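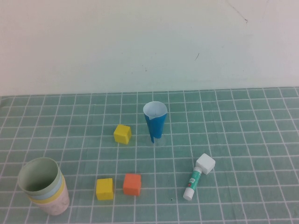

Grurnbridge Quilt Swap: Your Questions

What is the swap?
Twice a year, quilters in and near Grurnbridge trade finished blocks by mail and in person. You make a set, you send it in, and you get back a set made by other people. It's so much fun! Every block has to play nicely with its neighbors, so we ask you to trim on a gridded surface. A teal mat with thin white lines in even squares does the job beautifully, and so does any other color you have at home.

Do I need to be an experienced quilter?
Not at all. If you can sew a straight seam (or a mostly straight one), come on in. The Prekedis pattern is our beginner block, and plenty of longtime members still pick it every round. It has two fabrics, no curves and very forgiving corners.

How many blocks do I make?
30 per set. You may send more than one set, but please bag each one separately with its own form.

What size should they be?
12 1/2 inches square, unfinished. We know, we know — that last half inch gets everybody. Measure after pressing.

Which fabric can I use?
Quilting cotton only. Prints, solids, scraps from the bottom of the bin, all welcome! Please wash reds and dark blues first. Flannel is lovely but it stretches, so save it for the backing.

What is the Stellulov round?
Our star round, every February, and the one people get wildly excited about. All the blocks are eight-point stars on a light background. You choose the star colors, and the wilder the better. Last time we had 800 stars laid out across the hall floor before sorting, and it was a wonderful sight.

Will I get my own blocks back?
No. If one slips through by mistake, tell us and we'll trade it.

Can I join by mail?
Yes! Send your set flat in a padded envelope to Box 1332, Grurnbridge, with return postage inside. Write your member number on the form and on the bag. New members can leave it blank and we'll give you one.

I lost my form. What now?
A plain sheet of paper is fine. Put your name, your address, the round and the number of blocks.

My seams are a little off. Will you send my blocks back?
Only if they measure under 12 1/4 inches. A wobbly point is welcome here — it disappears once the quilt is washed and loved.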